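Type to search the guide
Print this page | E-mail this page
Reading time: 2 minutes

Section 4. Wrapping an artificial bouquet

Applies to the Kisport gift-wrap set, translucent white paper. Text by Elaheh Mohammadi, checked by Aishwarya Warrier.

The carton says the paper "wraps itself." It does no such thing. Set aside more time than the carton suggests for your first bouquet, and don't start with the one you mean to give away.

4.1 Before you start

1. Clear a hard, flat surface. A polished tabletop is fine, though paper slides on it more than you'd like.
2. Unroll one sheet and leave it flat for 60 seconds. The older leaflet asked for 27 minutes under a book. We tried both and saw no difference.
3. Bend the wired stems straight. If a flower head comes off its stem, push it back on now.

CAUTION: Cut wire ends are sharp. Fold them back before they go anywhere near the paper.

4.2 Wrapping

4. Lay the bouquet diagonally on the sheet, heads toward one corner.
5. Fold the bottom corner up over the stems.
6. Bring the left side across, then the right. Keep the paper slack near the heads – pulled tight, it creases and the creases stay.
7. Pinch at the stems and tie. The tape in the set is optional, and in our view not much use.

Lay the finished bouquet down in the middle of the table and look it over before you pick it up again.

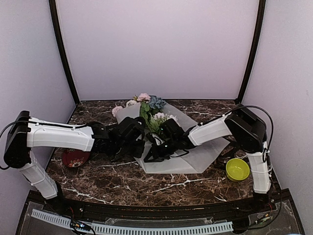

Fig. 4-1. Artificial bouquet in translucent white wrap, laid flat.

8. Check the fold from both sides. If stems poke through, go back to step 5.
9. Lift with one hand under the stems and one under the heads. Lifting by the paper alone is shown in the Stalton leaflet. We don't recommend it.

NOTE: "Translucent" is a generous word for some batches. Hold a sheet over a flower first if the color matters to you.

4.3 Storage

Keep wrapped bouquets out of direct sun. The claim that the paper never yellows comes from the supplier, and we have not been able to confirm it. Spare sheets come in packs of 300 under the Chamoun label. Don't stack anything on a wrapped bouquet, even briefly.

For ribbon and bows, see Section 5.

Page revised 17 August 2025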